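24 Nov 2023

It rained again the whole morning, so I stayed home and tried to finish my English homework, the text about a childhood place. I chose my grandmother's dye shop in Jodport. I wrote 200 words and then I deleted nearly all of them. It sounded like a travel brochure, and my grandmother would not recognize herself in it.

What I really remember is her hands. They were blue up to the wrist in winter and red in the summer, when the other orders came. She washed them with lemon and ash before she touched bread, but the color stayed around the nails. As a child I believed that all grandmothers had such hands.

At lunch I called Nima Kazemi, who also grew up on our street. He says the shop was on the left side after the bakery. I say it was on the right. We argued for 22 minutes (I saw it on the phone after) and neither of us gave up. He remembered one thing I had lost completely: the big copper pot had a name, Shahbazi, after a fat neighbor, and my grandmother greeted it in the morning. When he said this I could smell the room again, the wet wool and the smoke and something sour.

In the afternoon I walked to the post office in Drusent to send the coat back. The line was long. The woman behind the glass asked me to spell the street and I mixed up E and I, as I always do when I am tired. After so many years here this still makes me hot in the face. She was patient, I must say.

I bought wool on the way home, two balls, one dark blue and one red. I don't knit well. Rostam Tabrizi from the evening class promised to show me how to start a scarf, and I would like to have the material ready before he changes his mind. The red is a bit too bright for my taste, but the blue is very near to the one I was looking for.

After dinner I wrote the homework again. This time I began with the pot. It came out shorter and I am less ashamed of it. The teacher will mark my articles in green, the same as always, "the" where I have nothing and nothing where I have "the."

I must still write to my aunt in Kustero and ask her about the side of the street. She was already grown then and she should know. If she says left, I will have to tell Nima, and he will not let me forget it until March.
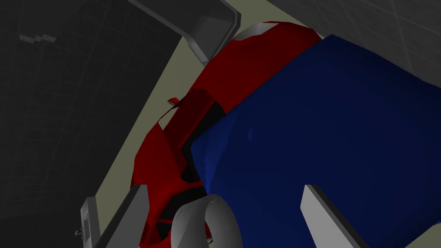 Blue and red, the two colors of the day.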